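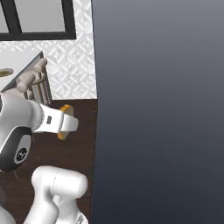
Eimear Conneely
Technical Writer, Merkska Wallcoverings
Updated December 14, 2022

Section 4: Hanging patterned paper around a window

Read Section 3 (Lining and sizing) first. The steps below apply to Hiduletti paste-the-wall papers with a straight match. For drop-match papers, go to Section 5.

You will need
Paste, ready mixed
Roller and tray
Plumb line or spirit level
Paperhanging brush or plastic smoother
Long scissors and a snap-off knife with new blades
Pencil, sponge, clean water

Before you start
Check that every roll has the same batch number on its label. Colours can differ slightly between batches and the difference shows once the paper is up. Keep one label until the job is finished.

Turn off radiators in the room and leave them off overnight.

4.1 Marking out
1. Measure from the edge of the window recess to the last full length you have hung. If the gap is less than 50 mm, go back and move your starting line. A strip that narrow is hard to keep straight.
2. Mark a plumb line for the next length. Do not use the window frame as a guide. Few frames are truly upright, and a lattice or diamond pattern will make the error obvious.
3. Cut the length to the full height of the wall, plus 50 mm at the top and 50 mm at the bottom for trimming.

4.2 Hanging the first side
4. Roll paste on to the wall, going slightly past the width of the paper. Paste the inside of the recess as well if you plan to turn the paper into it.
5. Hang the length from the top, matching the pattern at eye level first. Let the loose part hang across the window opening.
6. Smooth down the part that is on the wall. Work from the middle outwards.
7. Make a level cut in the overhang at the top of the recess, then another at the sill. Stop each cut at the corner.
8. Fold the flap into the recess and smooth it back to the frame. Trim with a new blade.

CAUTION: Support the overhang while you cut. A wet length is heavy enough to tear at the corner under its own weight.

NOTE: If the recess is deeper than the flap, fill the gap with a separate piece. Match it to the flap and overlap by 5 mm.

4.3 Above and below the window
9. Hang the short lengths above the window, keeping the match with the first side. Leave the joins unrolled for now.
10. Hang the short lengths below the sill. Check each one with the level.
11. Hang the full length on the far side against a fresh plumb line, then go back and close the joins.

Embossed papers: do not use a seam roller. It flattens the pattern. Press the joins with a damp sponge instead and wipe off any paste before it dries.

Next: Section 5, Drop-match papers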